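October
By the workshop desk, Pelcombe

The fixtures technician at Nitoditz prints most of the bench parts in-house. "The front rail is too long for our printer, so it goes in 2 pieces with a seam in the middle," she said. "We check it against a straight edge before anything else is fitted."
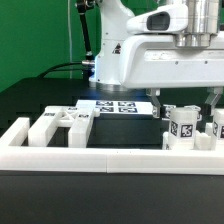

The white printed frame on the bench, with the marker plate towards the back.

The marker plate carries four square markers, two by two. "Matt ink, flat plate. Gloss gives you glare and the reading drifts."

Rails are replaced after 500 hours. The lattice piece lasts longer. "It's cross-braced, so it holds its shape. I've changed one since the Drumen job."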